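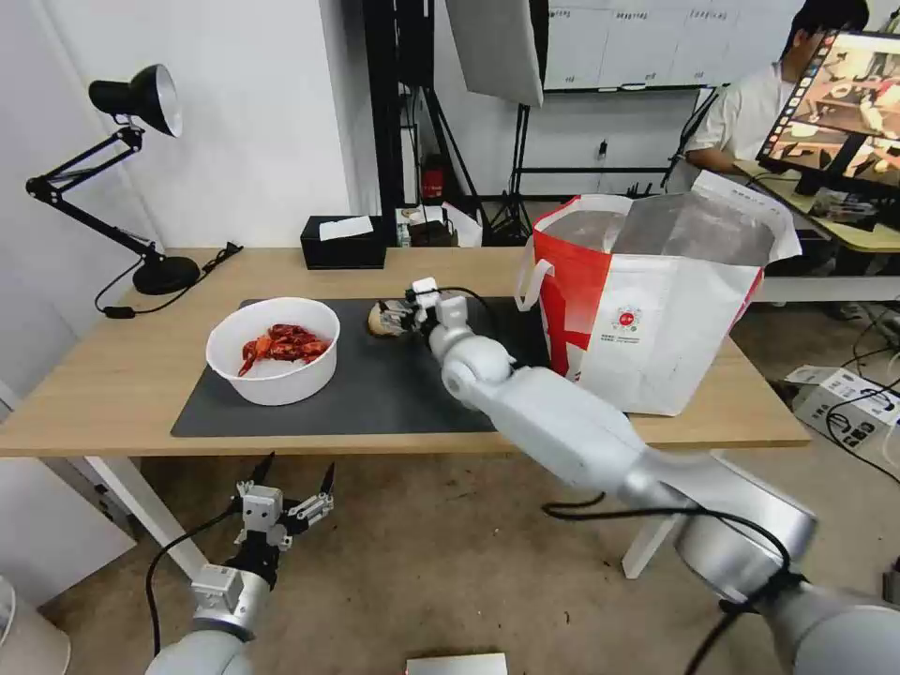

Crayfish night is coming back to Plarkeck, and this time the town is moving it indoors

I've been going to the crayfish supper in Plarkeck for as long as I've lived out this way, and every year I come home with my sleeves soaked and my fingers smelling of dill (worth it!). So when I heard the Jatby hall had been booked for this year's supper instead of the usual strip of grass by the lake, I walked over to find out what was going on.

The short version is that the supper is on for August, doors open at 5 p.m., and you need a ticket. The long version has to do with rain. Last year the sky opened up right as the second round of pots was ready, and a whole lot of us ended up eating under one tent, elbow to elbow, with water running down the back of our necks. I had fun, I'll admit it. Plenty of folks with small kids did not, and they said so at the spring town meeting, where the supper took up more of the evening than the new parking rules did.

The Jatby hall seats 945 people once the folding wall is pushed back, and the town is putting every one of those seats on sale. That's a bit fewer than the 1000 or so plates I've heard people brag about from the lake years, but everybody gets a chair and a roof, and there are real sinks. I can't tell you how happy I am about the sinks. Tickets are at the hall's front desk and at the Villca bakery on the corner, which is also making the buns again. Same recipe as before, soft and round and pale on top, and they told me they'll be starting the dough at three in the morning.

Now, the crayfish. They come from the Uvero ponds up the road, same as always, and the people there say the spring was kind to them. The order is in for up to 3000 pounds, depending on how the last few weeks of warm weather go. If the ponds come up short the hall will hold back some tickets at the door, so please don't count on walking in at seven and finding a plate. I did that one year and ate coleslaw for dinner. 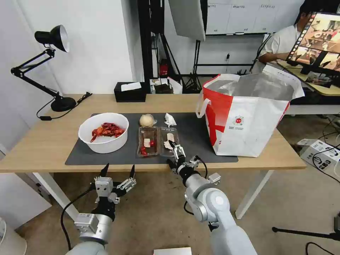
Red crayfish in a white bowl, with a bun and a couple of trays on the side.

If you've never been, it's an easy evening to love. You sit down at a long table, a bowl lands in front of you, and for the next hour or two nobody can look at a phone. Twist the tail, pull, pinch the end, and out it comes. The claws are more work and some people skip them – I think they're missing the best bite. There's melted butter, a mustard sauce that's stronger than it looks, and corn for anyone who'd like a rest from peeling.

A few things are different this year. Parking at the lake will be closed that evening, and drivers are being sent to the school lot, which is a ten-minute walk from the hall. A shuttle will run until 10 p.m. for anyone who doesn't feel like walking after all that butter. Shells go in the green bins and only in the green bins, please. They're going back to Uvero for compost, and last time the pond crew spent a whole day picking plastic forks out of the pile. Dogs have to stay home too, on account of the hall's rules. I asked twice, and my own dog took the news badly.

You can also take your supper to go, and I'm glad they finally worked that out. The pickup window is at the side door of the hall, from 4 to 6 p.m., and there are 100 of those orders available. Bring your own cooler bag or something insulated to carry it in. A takeout order feeds two hungry people or three polite ones, and it comes with buns but no corn (the corn gets soggy, I was told, and I believe it).

Not everybody is happy about the move. A couple of my neighbors told me the supper won't feel right without the lake, and one of them has gone every year since it was a few pots and a card table on the dock. I get it. I'll miss the sun going down over the water and the kids running in and out with their shoes off. The town says the doors on the lake side will be open if the weather is good, and there'll be benches out on the lawn for after the meal, so it's not a total goodbye. If enough people ask for the lake again, it'll be brought up at the winter meeting.

Music is the same band as last year, starting at eight, and they've promised to play a little quieter now that there are walls. We'll see about that! The dance floor is at the far end, away from the food.

Tickets went on sale this morning, and there was already a line when I passed the bakery on my way home. I bought mine, plus two for my sister's family, and a bag of yesterday's rolls while I was in there. Kids under six get in free but still need a ticket, so ask for one at the desk. If you have a shellfish allergy, there's a chicken plate, and you'll want to order that ahead of time and not on the night. The desk at the Jatby hall is open until 6 p.m. on weekdays.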